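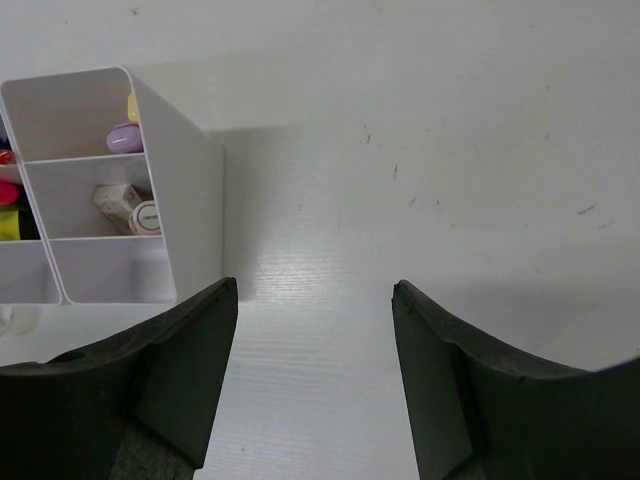

Kellside milestone to go back, once someone agrees where it was

The milestone that stood beside the top road into Kellside until this spring will be put back before the end of October, the district council has confirmed. The council has not confirmed the spot. It has confirmed that there will be one.

The stone was lifted by Fliner, the contractor resurfacing the road, so that a roller could get past it. It was supposed to be out of the ground for the length of the job. It then spent the summer in Fliner's yard under a tarpaulin, next to a quantity of kerb, while three departments exchanged letters about which of them had asked for it to be moved and which would be asking for it back.

Residents noticed its absence gradually. The stone had been leaning into the hedge for as long as most people could remember and had been more or less swallowed by it each summer, so there was a period of several weeks in which it might simply have been overgrown. Zubaida Dhanial, whose family has run the Dhanial hardware shop on Bridge Street since before the bypass, was the first to go and poke about with a stick.

"I put my arm in up to the shoulder and there was just a hole," she said. "I went home and rang the council and they asked me for the postcode of the milestone."

A petition was started on the shop counter, beside the key-cutting machine, and reached 1342 signatures. That is more people than live in Kellside. The council's letter of reply thanked residents and non-residents alike for their interest, and suggested that future correspondence could be sent in by email, as the pages had arrived with sawdust in them.

The trouble with putting the stone back is the number on it. It reads "20", for the distance in miles to the county town by the old coach road, with the name of the county town carved below in letters that have mostly gone. What is left, at a passing glance, is a 20. The national limit of 60 used to apply along that stretch right up to the first houses, and the new limit, brought in with the resurfacing, is 20. The council's highways team were concerned that the milestone might be read as a speed sign. They were then concerned, after somebody pointed out that the speed limit would be the same, that it might be read as a speed sign in the wrong place.

Fahad Jadoon, who answers for highways at the council, said the matter was less silly than it sounded.

"A sign has to be a certain size and a certain colour and it has to stand where the order says the limit begins," he said. "If a driver goes to court and says he took his cue from a lump of sandstone forty paces further on, I would like to be able to say we had thought about it."

Asked whether any driver had ever taken his cue from the milestone in the years when the limit was 60, Mr Jadoon said there were no records either way.

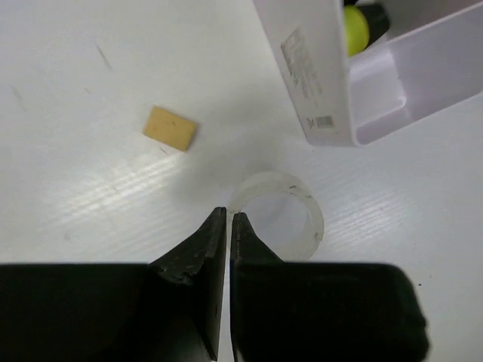
The old position is a puzzle in its own right. Fliner's crew marked it with a cross of yellow paint on the verge, which was careful of them, and the verge was then dug out and replaced by the same crew, which was in the contract. A photograph taken on the day shows the stone, a man's boots and a good deal of hedge. The old county map puts it on the north side of the road. The newer map puts it on the south side. The hole into which Mrs Dhanial put her arm was on the north side, and she is prepared to say so to anybody, but it has been filled in.

Mehwish Gondal teaches history at the secondary school and took a class up there on a Saturday morning with a measuring wheel and a copy of the turnpike trust's minutes. They walked in from the next surviving stone, which has a 19 on it and stands outside what is now a carpet showroom, and arrived a full mile later in the middle of the car park of the Kakine garden centre.

"The turnpike people were paid by the mile," Ms Gondal said. "I think they may have had a generous wheel. Or we went wrong at the roundabout, which they did not have to deal with."

Kakine has said it would be delighted to give the milestone a home. It has proposed a bed of slate chippings near the café entrance, with a small plaque and a light. It has also asked whether the stone could be turned a little to face the pergolas. The offer was discussed in the village with some warmth, and the general feeling was that a stone which had seen off the railway and two widenings of the road ought not to end up selling hanging baskets. Kakine said that it had only been trying to help and that the chippings had already been bought.

The council has since put forward a place of its own, on the green outside the bus shelter. It is flat, easy to mow round and already belongs to the council, and these appear to be the main points in its favour. It is also a good half mile further from the county town than the stone says it is. Mr Jadoon said the figure could be regarded as historic.

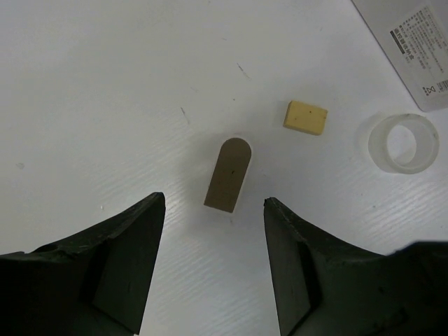

The stone itself has come through its summer well enough. Aqeel Khattak, a mason who has worked on churchyard walls up and down the valley, was asked to look it over in the yard and found the face sound, with a chip at the back that he thinks is older than anyone now arguing over it. He would like it set deeper this time. People forget how plain these things are, he said: a flat slab with one end rounded into a half circle and the other cut square, the same outline as the brown block on the white table in the photograph. The round end goes up to shed the rain and the square end goes in the ground. In his view a fair amount of the square end had been on show for years, and that was why it leaned. Visitors to Kellside have been known to take it for a grave, and flowers were left there at least once.

Mr Khattak has offered to do the resetting for £60 and the loan of a second pair of hands. The council's own estimate, which allowed for traffic lights, a site survey and a welfare cabin, was not released, although it is understood to have been longer than £60 in every respect. Officers are looking at whether the job can be described as gardening.

There remains the question of the lettering. One school of thought, based mainly at the bus shelter, would like the county town's name cut fresh so that it can be read from a car, at which point it could hardly be mistaken for a speed sign and the highways team could rest. Mr Khattak is against it. He says the name went because the stone is soft, and that cutting it again means cutting it thinner. Ms Gondal is against it too. Mrs Dhanial said she could read it perfectly well, then allowed that she already knew what it said.

Shagufta Bukhari, who represents the village on the district council and has inherited the matter from a predecessor now living in Portugal, has proposed a compromise. The stone would go back on the north side, at the old hole or as near to it as Mrs Dhanial's arm can establish, and a proper round sign would be put up on a pole where the new limit begins. Drivers coming down the hill would then meet one 20 in red and white followed shortly by another 20 in sandstone. Highways have said that, on reflection, they have no objection to drivers being told twice.

"I was elected on buses," Mrs Bukhari said. "I have had four emails about buses. I have had to start a separate folder for the stone."

Fliner has agreed to bring it back up the hill on a flatbed and says it will make no charge for storage, adding that the tarpaulin should be returned. The hedge is to be cut back beforehand. Its owner has asked for it to be noted that he was never consulted about the milestone in the first place, his family having planted the hedge to hide it.

The road will be closed for the morning. Diversions will be signed, and are understood to go past the garden centre.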